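Review: Stekow 2.1, a scene labeling and planning tool for small robot teams

Posted January 2020 by Lai-ching Liao

Stekow is a desktop program that sits between your perception stack and your planner. You feed it camera images or a recorded log, it proposes object masks and a rough 3D layout, you correct them, and it writes out a scene file your planner can load. I bought the single-seat license in August and have used it most working days since then. I paid for it myself.

My setup, so you can judge whether any of this applies to you: one mobile base with a head camera, one arm, a planner we call Huang that was written in-house, and a Linux workstation that was decent when it was new. We work in ordinary offices. The jobs are fetching things off desks and putting them somewhere else.

Installing

The installer is a single archive. Unpack it, run the setup script, enter the key. It wants its own Python environment and will not use yours, and I stopped fighting that after the first afternoon. The first start takes a long time while it builds its caches. Later starts are fine.

The license check needs a network connection every 50 days. Our robot network has no outside access, so I have to carry the laptop to another room to renew. Tonis, the company that makes Stekow, told me by email that an offline key is available on the team plan only.

Segmentation

Proposals come from a stock model that ships with the program. You can swap in your own weights if they follow the Tonis export format, and the converter handled ours once I renamed two layers. I tested on a set of 200 images from our own offices, all from the head camera, and kept the stock weights for the first pass.

Large flat furniture is the weak point. White desks against pale walls tend to get merged with the wall, or the desk leg gets split off and filed as a separate object. Small objects with a strong color are easy for it. Cables on the floor are hard: you get one blob, several blobs or nothing, depending on the confidence slider. I set the slider to 61 and left it there. Lower than that and every scuff on a desktop turned into an obstacle.

Transparent plastic is also poor. A clear bag will usually take the label of whatever it is lying on. You can draw the mask by hand with the polygon tool, and the tool is good. It snaps to edges, and holding Shift turns the snapping off.

The view I used for most of my slider tests has a bit of everything in it: white desk, light gray wall, a canister with a red lid, a clear bag on a low cabinet, and cables on the floor.
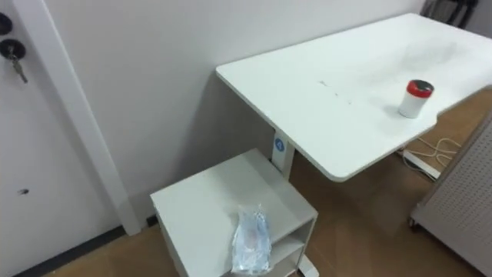 Layout and collision shapes

Once masks are fixed, Stekow fits simple shapes to them. Boxes and cylinders are quick and close enough for our planner. Curved edges are a different matter. A desk with a cutout in the front gets a plain box, and the box fills in the cutout, so the planner thinks it has less room than it does. There is a mesh option that fixes this, but Huang took much longer to check collisions against the meshes and I went back to boxes. I now split such desks into two boxes by hand.

Doors are handled well. You mark the hinge side and the swing, and the swept area is kept clear during planning. I would like the same thing for drawers. They are on the published feature list with no release given.

Anything partly out of view is closed off at the image border unless you tick "extend unseen." Tick it. The default gave me a desk that ended in midair, and the base planned a path straight through the missing half.

Planner export

Export is to a scene file in plain text, which I like very much. I can open it, search it and put it under version control. The largest one I have made was 708 lines and loaded without trouble. Units are meters and the axes are documented. The one bug I hit was in version 2.0, where renamed objects kept their old names in the export. It was fixed in 2.1.

There is a live mode that streams updates to the planner as the camera moves. It works, but object IDs change when something leaves the view and comes back. If your planner holds on to an ID during a grasp, as ours does, you need a wrapper. I wrote a short one that matches on position and label.

Compared with Hodon

We used Hodon before this. Hodon is free and its segmentation was a little better on white furniture. It has no shape fitting, though, and we were keeping a folder of scripts to fill that gap. Hodon is also easier to run without a screen. Stekow has a command-line mode but it skips the correction step, and the correction step is the reason I pay for it.

Support

I wrote to them four times. Three answers came quickly and were useful. The fourth, about the ID problem, got a ticket number and is still open.

Verdict

Four out of five. I renewed the license. If you work mostly with glass, bags or loose cable, run the trial on your own images first, and try it with the slider in more than one position before you decide.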